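April, late, kitchen table

Long day, and my feet hurt, but I want to get this down before I forget it. Bushra and I got into it again at lunch about whether a machine is ever going to do the boring stuff for us. She says five years. I said she's been saying five years for as long as I've known her, and she threw a grape at me.

Her case is the vacuum, which fine, I love the vacuum. And the dishwasher, sure. But somebody still has to load the dishwasher! Somebody (me) scrapes the oatmeal off first and figures out how the big pan goes in. That's the part I want gone, and it's the part they keep skipping.

Tudur was on my side for once. He spent nine years on the sorting line at Tremville before he came over to us, and he says the whole job is things that used to have a shape. A new bottle is easy, every one is the same as the last one. Then a person drinks it and wrings it like a dishrag and now it's its own thing – bent somewhere no other bottle is bent, and see-through on top of that, so what's a camera supposed to look at? He could clear 3000 pieces on a decent shift and he never once thought about how. 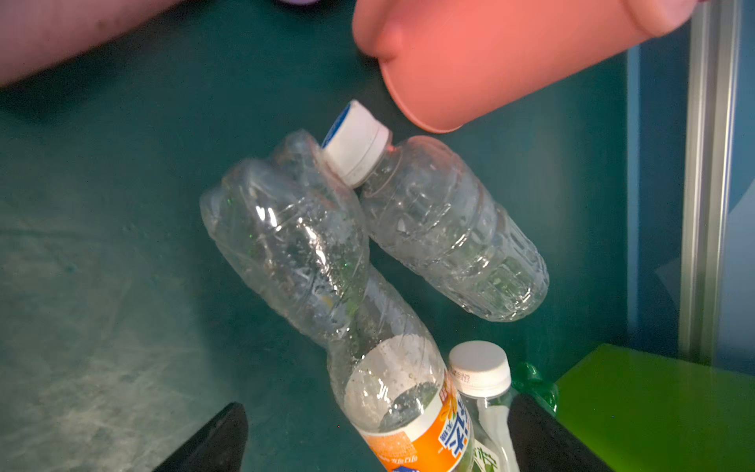
And they don't come one at a time either. They lean on each other, so you go for one and two of them roll. My hand just sorts that out while I'm thinking about dinner. Bushra says that's practice and a machine can practice all night without getting bored – which, okay, annoyingly good point. I told her 30 bottles in a row with no help and I'll buy lunch at Guérin. She wants dessert included. We shook on it.

I do think she'll win someday. Bottles before laundry, I'd guess, and laundry way before my bathroom. Tala says she'd settle for anything that matches socks.

Speaking of which, the towels are still in the washer from this morning and they're going to smell. Going down to get them now.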